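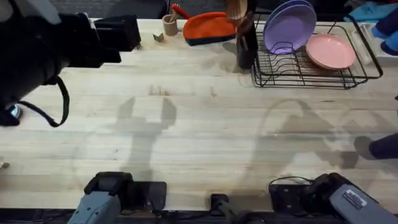
Search the shop Type a product name Go

Cuvureck Butcher Block Paste — the Kitchen Kit

$69, in stock

Hi, I'm Salamatu Mohammed, I run Fulon, and I make this paste myself in the back of the shop! It's mineral oil and beeswax, with a bit more wax than most people put in, and it's for butcher block countertops, islands, work tables, cutting boards, rolling pins, salad bowls and pretty much any bare wood in a kitchen that looks thirsty.

I started making it for my own counter. We'd moved into a house on Aliyu Street that came with a maple counter (lovely) that had a ring next to the stove and a gray patch by the faucet (less lovely), and I tried plain mineral oil for months. It looked great on the day and dull again by the weekend. So I started melting wax into it in an old saucepan, and I kept fiddling with the mix until water stood up in beads and I stopped chasing my family around with coasters. That's the paste in the tin now. The saucepan has been retired.

What you get

2 big tins of paste
2 cotton cloths, washed and hemmed
A sheet with the same directions you'll find further down this page, in larger print

The cloths are plain white on purpose so you can see how much you're picking up when you buff. You can use an old T-shirt once they wear out, but skip anything fluffy — the lint sticks in the wax and you'll be picking at it all evening.

How I put it on

Wash the wood with dish soap and warm water, wipe it down, and leave it alone overnight. I know you want to start right away, I always do too, but damp wood won't take the paste and you end up with a greasy film sitting on top.

If the surface feels fuzzy, sand it lightly along the grain with fine paper. Wipe off all the dust. Old stains may get lighter with sanding and they may not. Iron stains (the black ones, from a wet can or a cast iron pan) go deep, and this paste will not take them out. It'll make the wood around them look richer, and sometimes that makes the stain stand out more, so deal with the stain first if it bothers you.

Scoop out some paste and rub it in with your hand or a cloth. I like to use my hand, it warms the wax up and it spreads so much better. Go with the grain, and get the edges and the end grain too. The end grain will drink more than you think possible. Keep feeding it until it stops.

Leave it for a few hours, then buff off whatever hasn't soaked in. Do 3 coats on new or very dry wood, with a night in between. After that a single coat whenever water stops beading is plenty. By the sink that comes around sooner, and in the corner where the toaster lives you can mostly forget about it.

If it's chilly in your kitchen the paste gets stiff. Stand the closed tin in a bowl of warm water and it'll loosen up. Please don't microwave it, it's a metal tin!

Where it won't work

Anything with varnish, lacquer or polyurethane on it. Those finishes seal the wood, so the paste has nowhere to go and you'll just get smears. Not sure what you've got? Put a drop of water somewhere out of sight and wait a while. If the wood under it darkens, it's bare or oiled and you're fine. If the drop just sits there, you may have a sealed top (or a counter someone waxed very well before you).

It also won't stop knife marks, and it isn't a heat shield, so hot pans still need a trivet. And wipe up wine and beet juice quickly. I say that as someone who loves beets.

Things people ask me

Does it smell? A little like honey when you open the tin. On the wood it fades by the next day.

Is it vegan? No, there's beeswax in it. I'm playing with a plant wax version but so far it goes crumbly on me, and I won't sell it until it behaves.

Will it change the color? Yes, a bit. Pale wood goes warmer and the grain lines show up more. Walnut goes very dark and gorgeous. Try the underside first if you're nervous.

Can I use it over the Jurkus oil? Yes! Plenty of you bought the Jurkus oil from me before I had my own paste on the shelf. Let it soak in completely, wipe the surface down, and carry on as above. I still like it as a first coat on very dry boards.

How long does a tin keep? Ages, if the lid's on. Keep it out of direct sun, because it'll melt and set again with a grainy texture. It still works fine like that, it just feels odd under your fingers.

Can I buy a single tin? Not at the moment. I did that in May and the small boxes kept arriving dented, so for now it's the kit only, in the sturdier box.

Shipping and returns

I pack orders in the mornings and drop them at the post office on my way to get lunch. In very hot weather I hold orders back until it cools off, and I'll email you if yours is one of them. If a tin shows up leaking or dented, send me a photo and I'll mail another. Unopened kits can come back for a refund, and you'd just cover the postage.

Page updated June 19, 2024

Contact Fulon | © Fulon, all rights reserved | Back to top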